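Workshop notebook, September, Thursday
Written 16:40, after the second drying test

Continuing from Tuesday's page about the glue for the spine linings. Maja Kwiatkowska asked me to write down more details this time, so that she can repeat the test when I am away.

We have now two batches of wheat paste. Batch A is cooked the old way, in the double pan, one part flour to five parts water, stirred for the whole time. Batch B is the starch we bought from Kaczorowski, which is already purified and needs to soak overnight. Both were passed two times through the horsehair sieve. Batch B was smoother from the start. Batch A had small lumps also after the second pass, and I think the flame was too high in the first minutes. This is my mistake and not the fault of the flour.

Test strips: old ledger paper from the Lidosham parish books, the leaves which were already loose and cannot go back. I cut them along the grain, pasted each one to the thin Japanese tissue and put them between blotters under the small press. Weight on top 1000 g for all of them. On Tuesday I used 700 g and the strips from Batch A cockled at the corners, so the heavier weight is better and I will keep to it.

Results at 14:00:
A1 flat, a little stiff
A2 flat, stiff, one bubble near the end
A3 lifted at one corner, I had put too little paste there
B1 flat, soft
B2 flat, soft
B3 flat, soft, but the tissue moved when I closed the press

I prefer B for the tissue. For the heavy linings I am not sure. Mieczysław Krawczyk says that purified starch is too weak for a book which is opened every day, and he wants flour paste with a little more body. He has bound more books than me, so I will make one full spine with each paste before I decide. The two volumes for this are 1811 and 2397 in the Ritia list, both are quarter leather and almost the same thickness.

About volume 1811: the sewing is sound, only the first section is loose. The old lining came off with a methylcellulose poultice in twenty minutes. Below it there was a strip of printed waste, in two columns, which I lifted whole and dried. I did not manage to read it. It should stay together with the book and not go to the general fragments. Maja, please do not trim it.

Volume 2397 is in worse condition. The old glue is animal glue, very dark, and it cracks when I bend the spine. I stopped at the third cord.
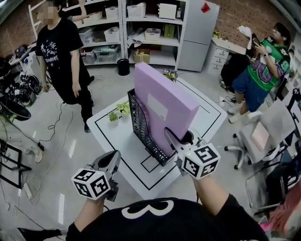 Tomorrow I would like to try a longer poultice, thirty minutes, with a film on top so that it does not dry at the sides. If the glue is still hard after this, I will go on with the bone folder by hand, slowly, one panel at a time.

Leather: the piece from Wetov is thicker than we ordered. It must be pared at the joints, otherwise the boards will not open properly. I have tried on an offcut and the knife needs sharpening first.

To do:
- soak new starch tonight, cover the bowl
- wash the sieve with cold water only
- change blotters under B1 and B2 at nine
- ask Mieczysław for his flour recipe in grams, because "a good handful" I cannot repeat
- sharpen the paring knife
- order blotters, we have only the small size left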